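Sorting chopsticks and small utensils: notes from the Vistel open day

Typed up January 2022, from scribbles on the back of the programme. Sorry about the order.

Went to Viltidberg for the Vistel open day. Robots in the home, that was the billing. I expected something whizzy doing a backflip. What we got was people with hand-held grippers, picking up chopsticks, and I came home with more useful kitchen tips than from any cookery fair. The idea is that a person works the gripper by hand, the camera records it, and the recordings go towards teaching a machine to do it later on. Fine. But if you watch somebody tidy cutlery with two flat fingers and no thumb, you see very quickly what makes a drawer easy or hard.

Karla Ponce did the talking for Vistel, Rocío Zepeda did the demonstrating. Session was in an ordinary sort of kitchen. Table, fridge, pans, the lot.
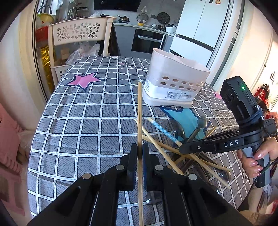 One chopstick at a time. The rest wait on the cloth by the holder.

TIP: Tip it all out first
Don't sort in the drawer. Rocío says she'd never try, you can't get fingers (or grippers) round anything. Tip the lot on to a cloth or tea towel. Cloth stops things rolling and it's quieter. Round chopsticks on a bare worktop will be on the floor before you've turned round.

TIP: Long thin things first
Chopsticks, skewers, straws. They lie across everything else and pin it down. Get them out and the spoons more or less sort themselves. I had always done spoons first as they're easy. Wrong way about. Tried it both ways at home, kitchen timer going: 7 minutes spoons first, 2 minutes sticks first. Same drawer.

TIP: Pick up by the middle, put down by the end
If you hold a chopstick near the top it swings about and knocks the others. Hold it lower, get it upright, THEN carry it over to the pot. Slow sounding but it isn't. Karla kept saying "upright before you move" and I now say it to myself when emptying the dishwasher.

TIP: Pale on pale is a pain
Wooden chopsticks on a wooden table, you lose them. Put down something a different colour. Karla said it matters for cameras and I can tell you it matters for me without my glasses. A strong pattern is okay so long as it's not stripes. Stripes and chopsticks together made my eyes go funny.

Tea break here. Decent biscuits. A man from Arkolwood (they do drawer inserts, bamboo and beech) had a small stand in the passage and told me the following, which I wrote down:

- bamboo inserts want wiping with a barely damp cloth, no soaking
- a drop of food-safe oil every 6 months, October and April is what he does
- if a slot is too wide for chopsticks, put a strip of cork in the bottom so they stop sliding
- dont line slots with kitchen roll, it holds the wet

Bought one. 19 for the small size. Bit steep. It does fit though.

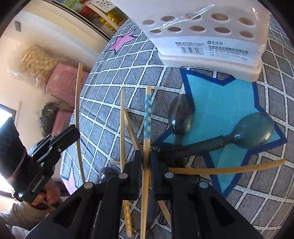

Mixed pile: chopsticks, bamboo strips, odd short bits of stick and the spoons on the star.

TIP: Get rid of the bits
Every drawer has them. Snapped skewer, end of something, a strip of bamboo off who knows what. They catch. With a gripper they're a real nuisance as a short piece lies flat and there's nothing to get hold of. With your hand they're just splinters waiting. Before you sort anything, go through and bin whatever isn't a whole thing. (Or kindling jar. Or plant labels, the flat ones take pencil nicely.)

TIP: Pair by pattern, then by length
I match chopsticks by pattern only and then wonder why I'm eating with one long and one short. Stand the two together on the table, tips down, look across the tops. Any that don't match go in a jar by the hob for stirring, frying, testing cakes, getting toast out of the toaster (switch it OFF at the wall first please).

TIP: Spoons bowl up, all one way
For the drawer, not the draining rack. On the rack, bowl down. Rocío was strict on this. Says a spoon lying anyhow takes two goes to pick up and a spoon lying straight takes one.

TIP: Peel the labels off new holders before first use
I always leave them on and then they go to mush in the washing up. Warm water, a bit of cooking oil on the sticky, leave it, rub with a cloth. Not a scourer, it scratches plastic. Wash the whole holder after that, oil and all.

TIP: Drainage
Whatever you keep chopsticks in needs holes. Wood standing in a puddle goes black at the bottom and smells. If your pot has no holes, stand the chopsticks tips up and tip the water out each night. Better, get one with holes.

Someone asked if you could buy the robot yet. No. Karla was quite plain on that, they are at the stage of showing it how. Somebody else asked if it'd do ironing. Laughter.

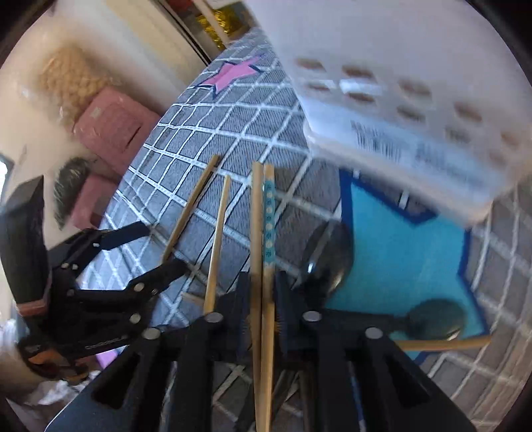 Plain one and patterned one held up together, more leaning alongside.

TIP: Two together if they're level
Once the pile has thinned you can take two chopsticks in one go. Only if they are lying side by side. Crossed ones twist and one drops out. Nudge them parallel first with a fingertip. Works for knitting needles and paintbrushes as well, I did the whole craft box after.

TIP: Work at a height that suits you
Floor is fine for a big sort if your knees are. Mine aren't. Table for me. If you do go on the floor, cushion, and shift the baskets and boxes back out of elbow reach before you start.

TIP: Swap hands
Rocío does a stretch with one hand, then the other. Pinching thin things all morning makes your thumb ache. Mrs Esquivel next to me has bad hands and she swears by kitchen tongs with silicone ends for the fiddly stuff. Have since bought a pair. Good for getting teabags out too.

If you go to the next one: wear flat shoes, take a pencil, the pens they gave out don't write. Sit near the front. Parking is round the back by the bakery, and the bakery shuts at lunch so get your loaf before you go in.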